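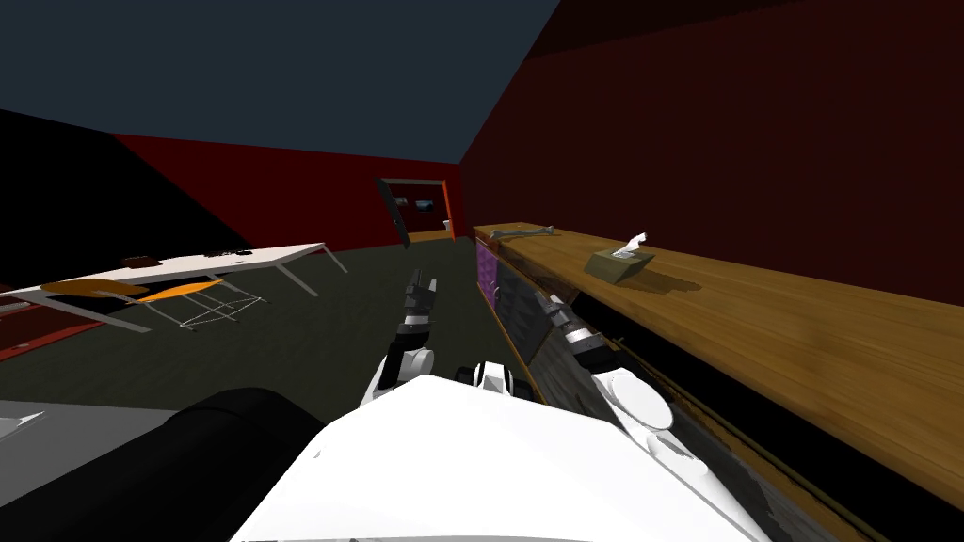
Simulated demonstration gathering is a way of collecting examples for a robot learning system inside a rendered building. A person steers the simulated machine through a chore, and the software saves the motions together with the views. Supporters point to the cost, which is low once the rooms exist. The rooms are also where doubts begin. A typical one has a wood-grain counter holding a tissue box and a bone-shaped object, a white table across from it, and a doorway to the next room, all of it much tidier than a home. Carpet never bunches up under a simulated robot unless someone has written code for that.

The best-known set of this type is Hona, put together by Anouk Wuyts and Gijs Van Wijk at Nadorholm. Its first release held 787 examples, each up to 60 seconds long, gathered from three operators. Views were saved from the body and from the gripper.

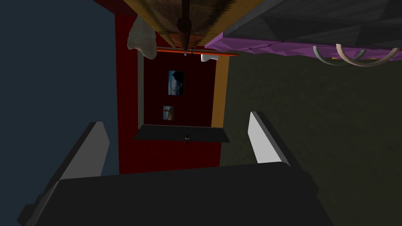 The gripper view was promoted as the more useful of the two for close work. Outside support for this is thin. When the wrist turns, walls and floors turn with it, and a system trained on few rooms may simply learn the colors of those rooms. Wuyts has argued that more examples would fix the problem – a claim made for most sets of this size, and seldom tested.

A second release in December added about 300 examples, recorded with the Farkitz controller. The notes do not say how many failed attempts were thrown out. Van Wijk has said that failures were kept "where useful," a phrase the notes leave undefined. No trial on a physical robot had been published as of 01/04/2021.

Contact | Copyright notice | Back to top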